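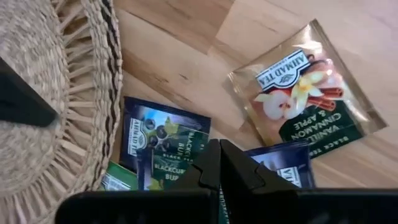
Can Purkel turn my old home movie discs into files my phone will play?

It can, as long as the discs are ones you made or own and they still load in a drive. Purkel copies the video to your computer and saves it as an ordinary MP4.

Home | Products | Download | Support | News

2 min read

Tuesday, April 21, 2026

Rilemance releases Purkel, a home video converter for Windows and Mac

Hi, I'm the person at Rilemance who answers the support mail, and today I get to do the fun part and tell you that Purkel is out! I've been using the test builds on my own family's discs since last fall (weddings, a school play, one very long fishing trip) and I'm so glad I can finally share it.

Purkel reads camcorder discs, old AVI and MOV files, and most of the odd formats that early digital cameras left behind. You pick a folder, pick where you'll watch, and press Convert. It handles up to 1000 files in one batch, so you can start it before bed and let it run. If a file is damaged, Purkel skips it, writes the name in a log and keeps going – my favorite feature by a mile, and the one our testers asked for most.

We sent the beta to 242 people, and their notes changed a lot. The preview window is bigger now, the subtitles stay in sync, and you can trim the shaky bits off the start of a clip without opening another program.
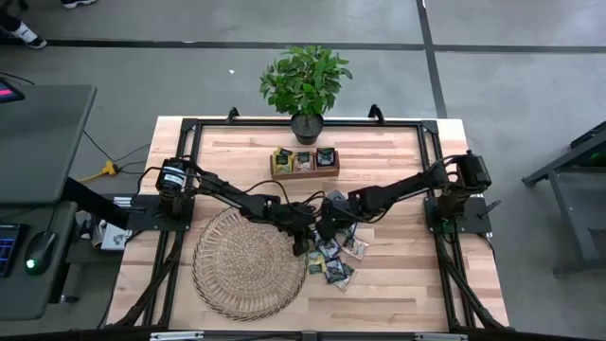
What comes with it

Every copy includes Taltik, our small renaming tool. It pulls the recording date out of each clip and puts it in the file name, so a folder full of mystery numbers gets sorted by year. You can turn it off in Settings if you like your own names better.

The Spanish and Tagalog menus were done with our friends at the Dela Peña studio, and they'll be adding French in June. That update is free for anybody who already has Purkel.

How to get it

The download is on our Products page, and the trial converts the first five minutes of any file with no watermark. If you bought our older converter, your key works in Purkel too. Just paste it in on the Welcome screen, and write to me through the Support page if it gives you any trouble.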